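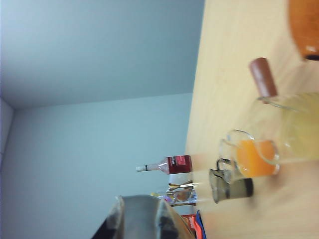
Branwen Prothero reckons the best view in motorcycle racing is from a marshal post, and that she'd never go back to paying for a grandstand seat after her first weekend in orange overalls at the Kesthorpe circuit. She told us she learnt more about braking points in one wet morning on the inside of Filby corner than in years of watching at home, and that her only regret was not putting her name down sooner.

We'd love you to put your name down too. The Kesthorpe road racing meeting is back in June, with sidecars on the program again (at last!), and we are looking for 18 new trackside marshals to join the crew. You don't need to have raced, you don't need to own a bike, and you certainly don't need to know one end of a gearbox from the other. If you can stay alert for a full session, follow a radio call and keep cheerful in drizzle, we can teach you the rest.

## What you'd be doing

Most new people start on flags or as a second pair of hands at a post, always beside somebody with a few seasons behind them. Over the weekend you might:

- show flags when the post chief calls for them
- help move a fallen bike behind the barrier
- sweep gravel or put down cement dust between sessions
- keep the post log, in writing the rest of us can read, please

We run the full lap, all 2,966 metres of it, so there are quiet posts and very busy ones. Jardine hairpin is the one everybody asks for, and we do try to share it out fairly. If you have a bad knee or would like to stay near the paddock, tell us and we'll find you a spot in the assembly area, where the riders line up and there's always plenty going on.

## What you'll get

It's an unpaid role, I'm afraid, but we look after our people. There's a free camping pitch from the evening before practice, breakfast and a hot lunch each day, overalls on loan, and a guest pass for a friend or family member. We expect crowds of up to 2,000 on race day, and your pass gets you in by the back gate, well clear of the queue.

Marshals' supper is on the Saturday-night model we've always followed, meaning long tables in the clubhouse, far too much pudding, and riders dropping in to say thanks. 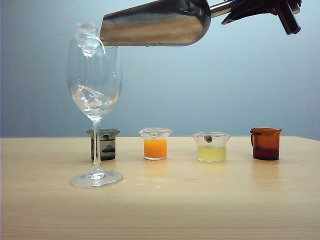

## Training and how to apply

Nilton Espinoza will run the training day in the clubhouse, with a walk of the circuit after lunch, so bring sturdy shoes and a coat. You must be 18 or over and free for both the training day and the whole meeting.

Write to the Chief Marshal, Narumport Motorcycle Club, PO Box 578, Narumport, with your name, a daytime phone number, your overall size and a few lines about yourself. Mention any first aid tickets, and any friends you'd like to share a post with. We answer every letter, though it may take us a little while over the holidays.

Notice posted 11/24/99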